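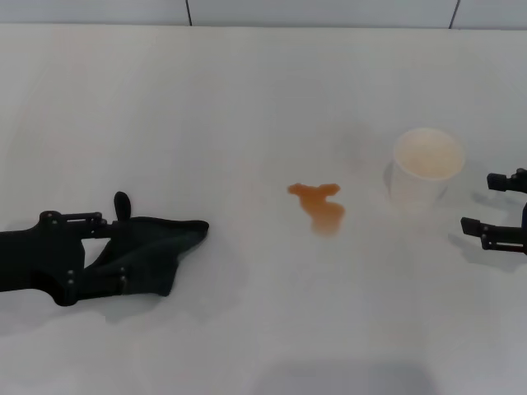 Hi all,

What a game on Sunday! I've still got no voice. For those who couldn't make the trip to Mirerwood, we won by 3 in overtime, and Kibet played the last five minutes on four fouls without giving up a single cheap one.

Na-rae wrote:

> Does anyone have the final attendance? Also, are we sticking with
> the zone defence for the Simiyu game? I thought we looked slow
> getting out to the corners, especially in the second quarter.
> And who do I see about a lift?

Attendance was 381, easily the best we've had at an away game. The noise when Jeptoo hit that three from the corner was unreal - I think their bench had stopped coaching by then.

On the zone, I agree about the second quarter. Omprakash wants to keep it but have the bottom two start a step wider, and we'll run it both ways at training. Personally I love it when we press after a made basket. Their guards hated it and we got three steals in a row.

Things to sort out before Simiyu:

1. Lifts. Talk to Omprakash, he has two seats left and is leaving at 8:15 in the morning.

2. Uniforms. Please wear the dark set and bring the white one as well, their colours are close to ours.
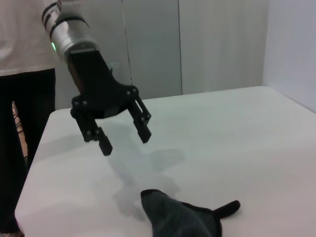

3. Scoring bench. We need two people for the early game. Jeptoo can show you the clock if you haven't done it before, it's easy and you get the best seat in the gym!

Training is at the usual time. Bring water, the fountain by the change rooms is still out.

Cheers,
Erick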